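Kada 3 review: a labeling tool I'd pay for again

Posted Jul 1, 2024

I've had Kada 3 on my work machine for a month now, chopping first-person shopping clips into the little steps our grasp planner learns from (look, reach, grip, move, let go). It costs $699 a seat, and I grumbled about that for a good week!
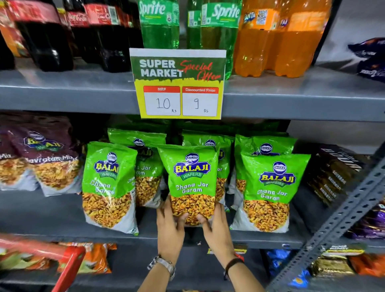 What won me over is the contact track. You scrub along, tap a key when fingers meet the packet, and Kada suggests the hand outlines for you. I got through 300 clips in eight days, and the old Pretorius editor would've had me at it until November.

Object tracking is where it wobbles. Shiny bags are tough on any tracker, and rows of the same green bag are worse, so the ID likes to hop to a neighbor.
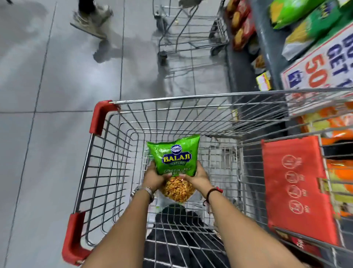
Once an item is over the cart it does much better, though wire mesh still chews up the mask edges a bit. Turn on the "thin structure" option and live with the slower export. Exports go straight into Neststead, our planning stack, with no fiddling. 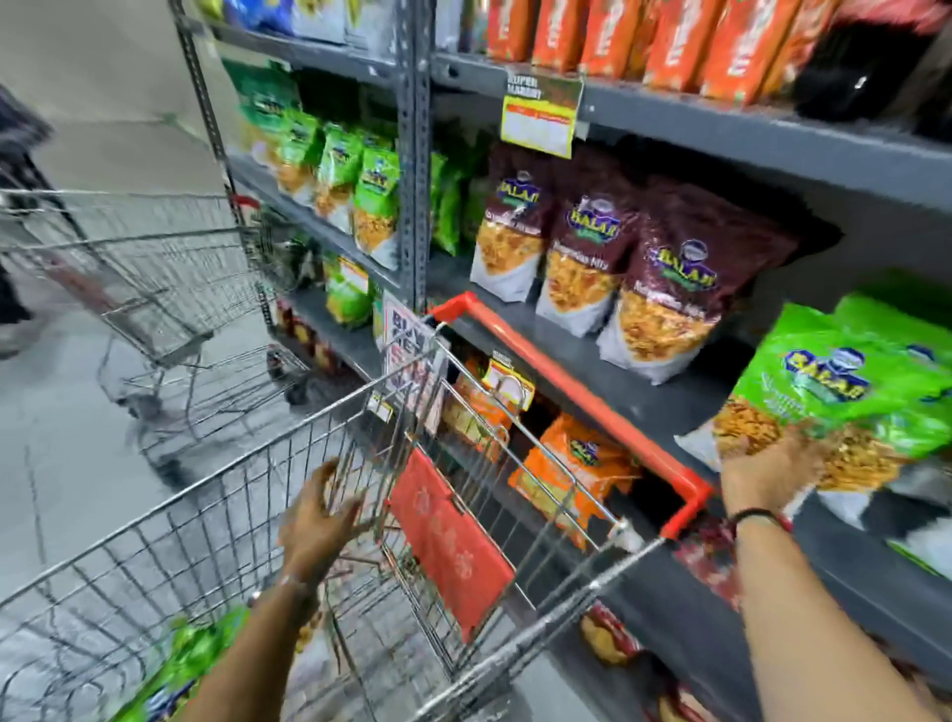 Right hand on a green Balaji bag, left hand open over the cart: I label each hand on its own track.

My one big gripe is undo, which only goes back three steps. Please fix that, Kada folks!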